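3.2 Where the fruit goes: bins, bowls and the open table

We started this part of the study with a question that sounds almost too small to bother with. When people bring fruit home and put it away, what decides which piece goes into a container and which one stays out on the surface?

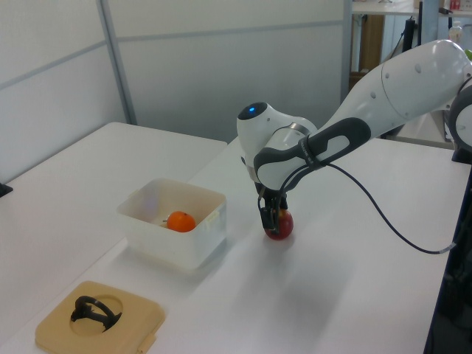
Figure 3. An apple on the tabletop and a tangerine in the translucent bin; the beige tray is at lower left.

The earlier survey (Section 2) had already told us that fruit is the least settled food in the house. Bread has a place, milk has a place, and almost everyone we asked could name both without thinking. Fruit moves. It sits in a bowl for a day, gets pushed aside for the mail, ends up beside the sink, and is eaten from wherever it landed. Of the 513 households that filled in the June questionnaire, 139 wrote in the margin that they had more than one fruit spot, even though we had left no room on the form for that answer! Those margin notes are the reason this section exists, and we are very grateful to the people who squeezed them in.

Two patterns came up again and again in the notes, and we named them after the towns where Ebenezer Sowah first wrote them down. In the Ulgate pattern, everything goes into one container, whatever it is, and the container moves around the kitchen as needed. In the Goicoechea pattern, fruit is split by kind. Small soft-skinned citrus goes in a box or bin with sides, while apples are left standing on the counter or table in plain reach. Figure 3 shows an arrangement of the second kind.

What delighted us about the Goicoechea homes was how firmly people held to the split and how differently they explained it. One family said apples are "for now" and tangerines are "for later." Another said a tangerine left on a table gets peeled on the spot and the peel stays there. A retired baker told Edem Ametepe that apples like company less than oranges do, and would not be moved on the point. We coded 115 such explanations by hand (the full list is in Appendix B, and it is well worth reading for pleasure) and found that reach was mentioned far more often than freshness. People talked about arms, chairs, children and the height of the table. Very few talked about ripening.

The container matters too, in a way we had not planned for. See-through and half see-through bins were described quite differently from solid ones. With a frosted wall you can tell there is something orange in there from across the room, and several people said that this was enough to keep them from forgetting it. With a solid box, fruit was more often found late. Theophilus Ametepe has suggested calling this the "glow" of a bin, and although the rest of us resisted the word for months it has stuck. We use it in Section 4 as well.

Shallow trays are the odd case. A flat tray with a dip in the middle looks made for a single round fruit, and we fully expected people to use it that way. They mostly didn't. Trays of this kind collected clips, rings, keys, rubber bands and the like, and once one small object was lying in the dip, the tray was treated as taken. Radosław Kurek calls them "already busy" surfaces. In the diaries kept by the Elach group, a busy tray could sit next to loose fruit for days without anyone putting the two together.

We should be careful about how far this goes. The diaries cover short stretches of ordinary weeks, and homes with very little counter space are thin in our sample. Esi Ayaaba is now collecting notes from shared kitchens, where several people's fruit has to live on the same table, and her first pages already show a third pattern: one piece per person left out, the rest boxed and labeled. We return to labels in Section 3.3, beginning with the masking tape.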